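# The Blackest Black in the Dye Pot

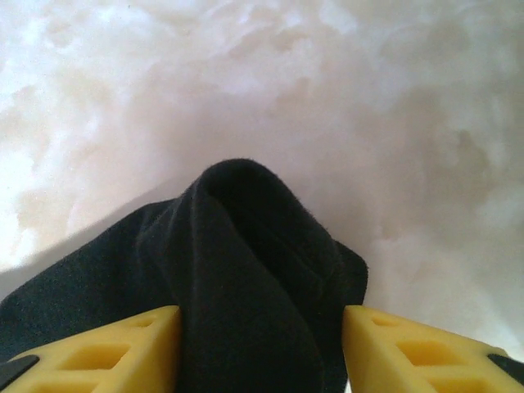

*Black fabric with a soft, matte surface and a faint nap along its edges.*

Ask a dyer which color is hardest and you'll hear the same answer in every workshop from Tinarwood to the coast: black. Reds forgive you. Blues can be dipped again. Black shows every shortcut you took, usually a month later, when the sleeves have gone the color of weak tea!

Zuzana Trnka has been chasing it since she was a teenager, and she's still as giddy about it as anyone I've met. Her dye house in Kirkumov sits behind the old grain store, and by seven in the morning the windows are already running with steam. She keeps 153 recipe cards in a tin (some in her grandmother's handwriting, some splashed past reading) and 64 of them are for black.

"My grandmother said a good black has another color asleep in it," she told me, stirring a vat with a pole taller than she is. Her own favorite starts with a deep indigo blue, then goes through oak gall and iron. Walnut hulls come last, if the fall was kind.

The method takes patience. Wool goes in damp, never dry, and the bath climbs slowly to 77 degrees Celsius and stays there – no hotter, or the fibers start to felt. Then it cools overnight in the pot. Too much iron makes the yarn brittle, so she weighs it on a little brass scale and writes the number on her wrist.

What I loved most was the looking. Zuzana carried two skeins out to the yard, and the pair I'd have sworn were twins indoors split apart at once, one leaning plum, the other green. She laughed at my face and went back in for more.

Most of her yarn goes to Mikuš, a small mill up the valley that knits it into winter caps and heavy socks. They took 2000 skeins last year, and she dyed every one in the same three pots. A fourth is coming in May, copper this time, and she already has plans for it: a brown-black from alder bark that she's tried twice and hated both times.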